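Claso tabletop pushing set: README and purchase notes

Last edited 6/9/19 by Gisela Ledesma

Contents of this folder

episodes/ holds the recordings, one subfolder per station
labels/ holds the text commands that go with each episode
parts/ has the order sheet, the quotes and the cut drawings
budget.csv is the running total for both stations
README is this file

What the set is

Claso is a set of recordings of an arm pushing wooden shape blocks across a board. The arm carries a plain rod and has no fingers. A person steers it while a second person gives short commands such as "move the red star to the blue cube" or "separate the green star from the group." Each episode is one command. Station A has been recording since the start of the project. Station B is what most of this file is for, because we need to order it before the end of June and the people signing the order were not here when A was built.

If you only want the data, read the next section and skip to Known problems. If you are here about the money, start at Equipment.

Format

Each episode is a folder with the color frames, the rod position in board coordinates, and one text file with the command. Board coordinates start at the near left corner. Episodes shorter than five seconds were dropped. The release has 300 episodes, all from station A. The raw recordings are larger and stay on the Gernen server. Ask Rostam Fallahi for access.

There is no depth and no force data. We asked for a force sensor in the first budget and it was cut. The Station B budget has it as an optional line.

Equipment

The work surface is a wooden board laid flat on blue perforated pegboard panels. We went with pegboard at station A so that things could be bolted down and moved later without drilling the bench again. Keep that for B. Keith Lightfoot priced a solid aluminum plate as well and the quote is in parts/, but it cost far more and would have to go out for machining every time we changed the layout.

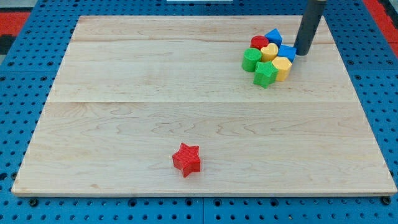 The rod is the cheapest part of the arm and the one most often left off the order. Order two per station. Station A went eight working days without recording when its only rod was bent in shipping, and the replacement had to come from Schwerdtfeger with the adapter ring. The ring and the rod are separate line items in their catalog. Check that both are on the quote.

Blocks are bought as a full set. Single replacements are possible but the paint has not matched between batches, and the labels depend on color names. Buy one spare set for B and store it unopened.

Lighting is two overhead panels on a fixed stand. Do not substitute desk lamps. Nikola Mujić tried this for a week to save money and those episodes had shadows long enough that we left them out.

Budget lines for station B

Arm and controller: quoted by Havik, valid through the end of June. Includes mounting hardware. Does not include the rod.
Rod and adapter ring: two of each, Schwerdtfeger.
Board: ask for the same wood and finish as A. A board with a gloss coat came back as a sample and reflected the lights too much.
Pegboard panels and bolts: local supplier, in stock. Get extra bolts.
Blocks: two sets, one to use and one spare.
Cameras and lighting: same models as A, see parts/.
Force sensor: optional. Snežana Kolev has the comparison of the two we looked at.
Operator time: this was missing from the station A budget and was the largest cost by the end. Plan for two people per shift, plus around 5 hours a week for checking labels.

Delivery and setup

Havik ships the arm on a pallet, and the side door is too narrow for it. Use the loading dock and book it in advance. The bench has to be level before the pegboard goes on. After that the arm is mounted, the board is placed, and the camera is calibrated last. If the board is moved for any reason, calibrate again and write it in the station log.

Known problems

Commands use "group" and "cluster" for the same thing. We have not cleaned this up.
Left and right are given from the camera's side, except in the early episodes, where some operators gave them from the arm's side. These are flagged in labels/.
Blocks that are packed tightly can hide one another from the camera. We do not mark hidden blocks.

Open items

Decide on the force sensor before the Havik quote runs out (Snežana).
Confirm lead time on the rods (Keith).
Move the cut drawings to the new template (Nikola).

Questions about orders go to Gisela Ledesma. Questions about the recordings go to Rostam Fallahi.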